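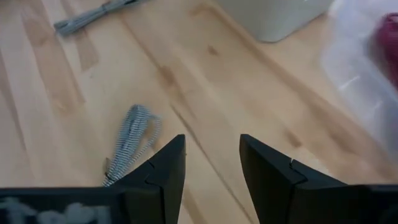 Good afternoon, and thanks for staying on for the last slot. I'm going to talk about grippers, and mostly about fingers. We spent from February to May at the Presarside workshop running two grippers on the same arm, picking up the same household objects, with the same controller settings wherever we could manage it. Tapered fingers like these two have a narrow tip and a thicker base, and on a bundle of cord lying on a wooden table it matters a lot which part makes contact. A striped bundle with one loop bowed out from the side is a fair sample of what gave us trouble. Go in across the strands and you have a decent grasp. Go in at the loop and you may lift one strand and leave the rest behind.

(Pause. Ask who works with cable or cord. Usually a few hands.)

Who did what. Leopold Wyss built the mounts. Gizella Szekeres wrote the logging and most of the analysis. Shona Rutherford ran the teleoperation and trained the rest of us. I did the scheduling and the arguing with suppliers.

The two grippers. We called them Pludlow and Ramano, after the benches they were first bolted to, and the names stuck. Both are parallel, two fingers, electric. Pludlow has hard tapered tips. Ramano has wider, flatter tips with a soft pad. Both carried a small camera at the wrist. We kept the same camera and lens on both, but the mounts put it at slightly different heights, and I'll come back to that.

1000 attempts in total, split evenly. Every attempt was a single pick from the table, a lift, a hold and a place. We marked a pick as failed if the object slipped, if only part of it came up, or if the operator backed out.

Main result: 247 failures with Ramano, and around half that with Pludlow. Before anyone writes that down as "hard tips are better", look at where the failures sit. Most of the Ramano ones were cord and thin flat items. On tapered tubs, cups and soft plastic bags the pads did as well or a bit better, and they marked things less.

(Don't rush this part. Last time I lost people here.)

Cord. A tied bundle behaves nearly like a solid object if you grasp close to the tie. Untied or loosely folded, it changes shape as the fingers close. The narrow tips could get down beside the strands without pushing them away. The flat pads tended to plough. Shona found that coming in lower and closing more slowly fixed some of it, at a cost of 4 seconds per pick.

Clear and milky plastic. This was a camera problem before it was a gripper problem. Reflections off a bag move when the wrist moves, and our depth estimate followed the glare. If there's something strongly coloured inside or behind the plastic, the detector tends to lock onto the colour and ignore the bag's own edge. Changing fingers made no difference at all. Moving the lamp did.

Camera height. On Pludlow the camera sat high enough to see both fingertips and the gap between them right through the approach. On Ramano the pads hid the last bit of table. Operators said they were guessing at the finish. Leopold has since cut a new bracket, and we've repeated 352 picks with it. Those numbers aren't in the slides, and I don't want to quote a rate until Gizella has checked the labelling.

Controller. We started on Eskola, our in-house one, and stayed there. Its force limit is coarse at the low end. If you're comparing soft pads, check this first. We found out in week six and had to redo a batch.

What I'd do differently. Fix the lighting before starting. Keep tied and untied cord as separate categories from day one. Swap operators between grippers more often, as Shona got very good at Pludlow and it shows in the results.

Catherine Rankin has the object list and the bracket drawings if you'd like a copy. Vichien Wattanapong is chairing questions, so please wait for the microphone.

Filed under: Talks & Slides, Manipulation
4 comments
Back to top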